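## Getting towels soft again

I've been through every trick going for stiff towels, and I'm delighted to say most of the good ones cost next to nothing. Ours had gone like cardboard by June. Hard water is the usual culprit round Nesgate, but too much detergent does it as well, and I was guilty of both!

**Strip them first.** Put a load through on hot with no powder at all and 500 ml of white vinegar in the drum. Leave plenty of room, half full at most. Then run it again with a mug of bicarbonate of soda. Don't mix the two in one wash, they just cancel each other out.

**Cut the detergent.** Use half of what you normally would, and skip softener on towels altogether (it coats the loops and they stop soaking anything up).

**Shake before you hang.** Give each towel a really good snap, 3 or 4 goes from each end. It lifts the pile and makes a surprising difference on the line. I love this one, it's free and it gets the grumps out.

**Don't bake them.** If you use a tumble dryer, take them out while the seams are still a touch damp and finish them on an airer. Radiators make them crunchy.

**Old ones.** Once a towel is past saving, cut it into squares and zigzag the edges. Mine live in a bucket under the sink and do windows, bikes, muddy paws, the lot.

Flannels and face cloths can go through the same routine, though I do those at 60 every time. Check the drum before you shut the door on the next load, because a small one will happily stay behind and turn your whites a funny shade if it's a new dark one. Pale ones are harder to spot, so give the drum a spin by hand and have a feel along the bottom.
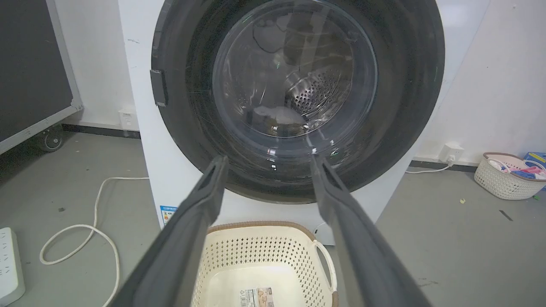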